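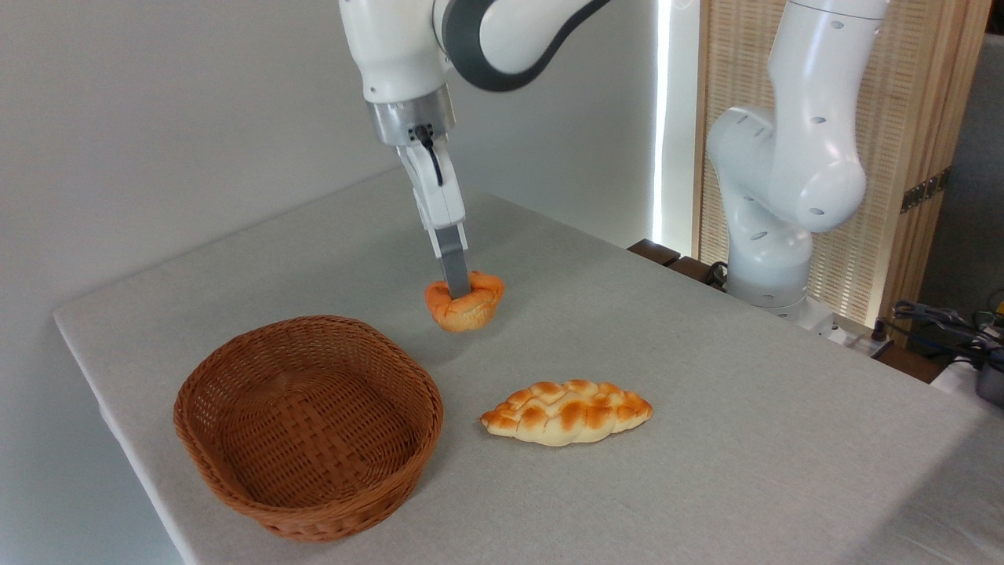 かごと編みパンと丸パン。クロスは薄いグレー。

「パンはかごに盛るだけで食卓が変わる」という話を、私はあまり信じていない。袋のまま出しても味は同じだし、洗い物ならぬ払い物が増える。編み目に入ったパンくずは、逆さにして叩いてもまず全部は落ちない。

それなのに赤茶色の楕円のかごを買ってしまった。Jidnessの棚で2000円。縁が太い三つ編みになっていて、そこだけは素直に気に入っている。同じ棚に889円の四角いのもあったが、持ち上げたら底がたわんだのでやめた。

問題は大きさである。丸パンならいくつか入るとして、編みパンのほうはどうか。長さがあるので斜めに立てかけるか、切って入れるか。切ってしまったら編んである意味が半分なくなる気がする。Maarjaさんに言わせると「編みパンは布の上にじかに置くもの」だそうで、それならかごは要らないのでは、と聞いたら返事がなかった。

グレーのクロスについても一言。パンの焼き色が映えると勧められたが、映えるのはくずも同じだと思う。白のほうが目立たない。洗濯して縮むかどうかはまだ分からないので、褒めるのは保留にしておく。

金曜の朝はとりあえず丸パンだけかごに入れるつもり。中に紙ナプキンを敷くかどうかで、まだ迷っている。敷けば掃除は楽だが、せっかくの編み目が見えなくなる。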